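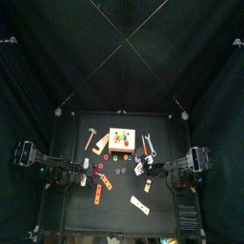
Home | Cells | Care and Repair | Spare Parts | Contact

Sundton Two-Arm Cell: Frequently Asked Questions

The following answers are provided for laboratories and colleges operating a Sundton cell under a Vakora service agreement. They cover routine set-up, cleaning and minor repair. Work on the arm drives or the power supply is reserved for Vakora technicians.

Who may work on the cell?

Any person who has completed the operator session and whose name is entered in the cell logbook. Students may assist, but the logbook entry must be signed by the responsible operator.

Does the black fabric need to be fitted at all times?

Yes. The fabric on the walls and ceiling keeps room light and passing movement out of the camera view. Recordings made with a panel removed should be labelled as such. Fabric may be vacuumed with a soft brush. It should not be washed, as the replacement panels supplied by Boditz are cut to size and washed panels shrink.

How are the overhead cables checked?

The two cables that cross above the table should be taut. Press each one lightly with a finger near its midpoint. If either cable sags, stop both arms and adjust the tension at the bracket before continuing. Nothing may be hung from the cables.

In what order should the arms be started?

Start the left arm and wait for it to reach its home position, then start the right arm. If one arm does not home, switch off both and begin again. Do not guide an arm by hand while it is powered.

When should the gripper fingers be replaced?

Inspect the white fingers at the start of each working day. Replace them if a crack is visible, if the tips no longer meet evenly, or after 4,000 closing cycles. The fingers are sold in sets of 2, and both fingers on a gripper are to be changed together. Tighten the screws by hand only.

The gripper drops the nuts but holds the bars. What is wrong?

The fingers are most likely dirty. Wipe them with a damp lint-free cloth and allow them to dry. If the fault remains, run the grip test from the maintenance menu. A score under 87 should be reported to the service desk with the logbook page attached.

How should the toy tools and building parts be laid out?

The hammer, saw, screwdriver and wrench are placed toward the back, on either side of the wooden peg box, with the nuts and perforated bars in front. Colours may be mixed. Parts should lie flat and within reach of at least one gripper. Split or splintered wooden pieces are to be withdrawn.

How often is the camera calibrated?

After every 1,000 recorded runs, and whenever the table or an arm mount has been moved. The procedure is given in the Blöndal calibration guide, which is supplied with the cell. Clean the table surface beforehand.

Can the annual service be rescheduled?

Annual service is carried out in March. Requests for another month should be addressed in writing to Skarphéðinn Ketilsson, Service Coordinator.

Page last reviewed Aug 30, 2026

Shares: 2 | Comments: 0

Contact the service desk | © Vakora | Back to top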